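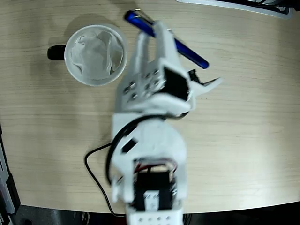 Pen cup padding: tissue, felt, or nothing at all?

Desk & Paper Forum > Everyday Pens > Storage and Carry

inkwellandtired
Posts: 254

OK so this is a small question and I know it, but it has been bugging me since October and my husband has stopped pretending to listen.

I keep one pen on my desk. One! I had a drawer full of them at my old job and when I started working from home I told myself I'd have a clean table with a pen and something to put the pen in, and that's it. The something is a white mug with a black handle that lost its place in the kitchen when we got the new set. The trouble is that a mug is way too wide for one pen. It flops over to the side and rattles every time I bump the table, and when I drop it in tip first it hits the bottom with this awful clack. I can hear it in my teeth.

So I crumpled up some tissue and stuffed it in there. Works great, the pen stands up at a lean, no clack. But my sister came over and asked if I was sick, because apparently it looks like a mug of used Kleenex. And now I can't unsee it.

What do you all put in yours? I'm looking for something that holds up a single pen, doesn't shed, and doesn't look like I have a cold.

dkratochvil
Posts: 1,324

Rice. Dry white rice, two thirds of the way up. I have done this for years and you can stand a pen in it at any angle you like, dead straight if you want. It's heavy too so the mug won't tip.

Dušan Kratochvíl

papercut_pam
Posts: 18

Rice gets dust in everything, sorry Dušan! I tried it and was picking little white bits out of the clip for a week. Also I have a cat.

Tissue is fine if you change it. I think the problem is that you're crumpling it. Try folding it flat into a long strip and then rolling the strip so it sits in the mug like a cinnamon roll. The pen goes in the middle of the roll. It looks neat from above and it grips a lot better than a wad does.

bluebarrel

Hot take, why tip down at all? Cap end down, tip up, then the clack doesn't matter because you're landing on the cap.

dkratochvil
Posts: 1,324

Because then the ink runs away from the tip and you spend the first line of every note scratching. Tip down, always, for a ballpoint. Gravity does half the work in those.

And the rice dust comes from cheap rice. Rinse it, dry it on a tray overnight, no dust.

bluebarrel

I've stored mine tip up for as long as I've been writing with them and they start on the first stroke. I think people repeat this one because it sounds right. A ballpoint with a cap on it can lie in a drawer for months any which way and be fine.

dkratochvil
Posts: 1,324

Flat in a drawer is one thing. Tip up is another. We are not going to agree on this.

papercut_pam
Posts: 18

I mean you're both right that flat is OK? Mine lives flat on the table half the day anyway. I use it, put it down, and it only goes in the cup when I'm cleaning up to make dinner.

inkwellandtired
Posts: 254

Pam that's exactly how mine goes! It's out on the wood next to the mug until I finish up, then in it goes. I do like it being put away though. If I leave it out overnight it's on the floor by morning. My table has a rounded front edge, very pretty, and things just roll right off it. The clip is supposed to stop that but a skinny wire clip doesn't do much if the pen gets a good shove.

For the record mine has always gone tip down, clip and cap sticking up out of the mug, so I can grab it without looking.

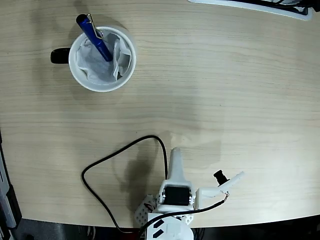
Anyway I tried the cinnamon roll and it IS better looking, but I made it too tight and the pen stood on top of it like a flagpole and then fell out. Going to try again with fewer layers. In the meantime I've gone back to the crumple, which I have to say does the job better than it has any right to.

girix_notebooks

Lurker here, coming out of hiding for the most boring thread on the board (I love it).

I'm on team felt. You can buy a sheet of craft felt for next to nothing. Cut a circle for the bottom of the mug and a strip for the inside wall, and that takes care of the noise. It won't hold a single pen upright though, you'll still get the flop. What I did was add a toilet paper tube wrapped in the same felt and stand that inside. The pen goes in the tube. It looks like it came that way from the store.

My username is after the Girix notebook by the way, in case anyone wonders. The A5 with the gray cover. I've been through 16 of them.

papercut_pam
Posts: 18

Ooh, the felt tube is clever. Does the tube stay put, or does it slide around on the felt bottom?

girix_notebooks

It slid at first. A dot of white glue fixed it. If you don't want glue in your mug you can stuff the space around the tube with, well, tissue. So we come full circle.

mr_cabrera_desk

Am I the only one who thinks the answer is a narrower cup? A mug is made for coffee. You're solving a problem you made yourself. Get a shot glass or one of those skinny bud vases, or the Jomau single pen stand, which is a lump of wood with a hole drilled in it and looks very nice. I've had mine on the desk since I moved in here and the pen has never once fallen over.

inkwellandtired
Posts: 254

I looked at the Jomau one! It's lovely, and I'm not paying that for a lump of wood with a hole in it, no offense. I already have the mug. I like the mug. It has a handle, so when I need the whole table for something I can pick up the mug with one finger and stick it on the windowsill with the pen still in it. You can't do that with a bud vase.

mr_cabrera_desk

None taken. The handle is a fair point, I hadn't thought of that. I just slide mine.

bluebarrel

A bud vase with a pen in it would last ten minutes at my house. Two kids and a dog. Wide and heavy wins.

dkratochvil
Posts: 1,324

Wide and heavy. Rice.

papercut_pam
Posts: 18

Lol Dušan.

OK, practical stuff for the tissue people, because I think there are more of us than will admit it. Use the plain kind with no lotion in it. The lotion kind leaves a film on the barrel, and on a see-through blue barrel it shows up as these cloudy smears that you have to wipe off with a damp cloth. Ask me how I know. And put the cap on before it goes in the cup. A bare ballpoint tip in tissue will sit there leaving a little blue blot that gets bigger every day, and then the whole wad looks gross.

inkwellandtired
Posts: 254

The blot! Yes! That's what happened to my first wad. I forgot the cap one night and by lunch the next day it looked like I'd murdered a Smurf. Cap goes on every time now.

No lotion in mine, thank goodness, but good to know.

bluebarrel

See, tip up. No blot.

plavham_reader

Has anyone tried those glass beads from the craft section, the flat ones for flower arranging? My mother used them for makeup brushes and it looked really pretty. I'm thinking of doing it with my pencils.

girix_notebooks

For brushes, yes. For pens I'd worry about scratches on a shiny barrel, especially if you stab it in without looking. They're also LOUD. OP is trying to get away from the clack and this would be the clack times a hundred.

plavham_reader

Good point. Pencils it is, then.

mr_cabrera_desk

Coffee beans? I've seen that in a café. Smelled great.

dkratochvil
Posts: 1,324

Coffee beans are oily. Your pen will smell like coffee and so will your hand. Some people would call that a plus. I tried it and went back to rice.

inkwellandtired
Posts: 254

Update for anyone still here. I redid the roll with one folded tissue in the middle and a second one loosely scrunched around it. Pam's roll in the center, my wad on the outside. The pen drops in with no sound at all and leans the same way each time, and when I shook the table on purpose it stayed where it was.

Does it still look like a used Kleenex? A little bit. I asked my husband and he said "it looks like a mug with tissue in it," so thanks for that.

I did pick up a sheet of dark gray felt while I was getting groceries, and I'm going to try the tube thing when I have a free afternoon. I'll probably skip the glue and do tissue around the outside where it's hidden. If it comes out OK I'll post again.

papercut_pam
Posts: 18

Yay! Cut the felt a bit taller than the tube so you can fold it over the top edge. The raw cardboard shows otherwise.

girix_notebooks

Seconding the fold-over. And do the bottom circle first, it's a pain to get in there once the wall strip is down.

bluebarrel

Let us know which way up the pen goes when you have the tube in. I'm telling you, try it tip up for a week. Cap on, obviously.

dkratochvil
Posts: 1,324

Do not do this.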